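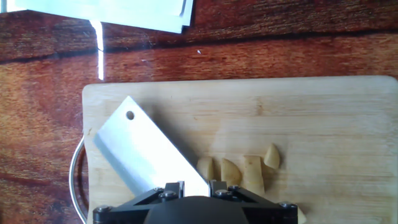
I've been the union rep for my floor at Korkitz for 2 years now, and the part I dreaded most in the beginning was running the lunchtime meeting. You get 30 minutes, people are chewing, someone always has to leave early for a call. So I wrote down how I do it, mostly for Bouchra Hamdy, who takes over the Nancombe office in June (hi Bouchra!), but maybe it helps somebody else too.

Start with the room. Book it for an hour even if you only need half of it, or the sales team will be standing outside the glass making faces at you. Our Skutavgate building has one decent meeting room and it goes fast.

Next, write the agenda, and keep it to one side of paper. Mine usually has the pay talks, shift swaps, and whatever people have been grumbling about in the hallway. Send it out the morning before. If you send it a week ahead they'll lose it, trust me, I've tried!

Now the money part. Our branch gets 200 dollars a year for food and printing, so I order sandwiches only when there's a vote coming up. The rest of the time people bring their own lunch and I bring a big bag of oranges.

When you open the meeting, say what you want decided by the end. I say it out loud and write it on the board: "Today we pick two people for the Tahiri talks." Then go straight to that item while everyone is still awake. Leave the parking lot complaints for last, they can eat up the whole half hour if you let them.

Let the quiet ones talk early. I go around the table once and anybody can pass. Before I did this, I heard from the same four people every single time (I was one of them, oops).

Take notes by hand, type them up the same afternoon, and send them out before you go home. Names, what was decided, who does what. Mine are never longer than 3000 characters, and people do read them!

Last thing, wipe the board before you leave. I forgot once and the managers had their budget meeting in there right after us.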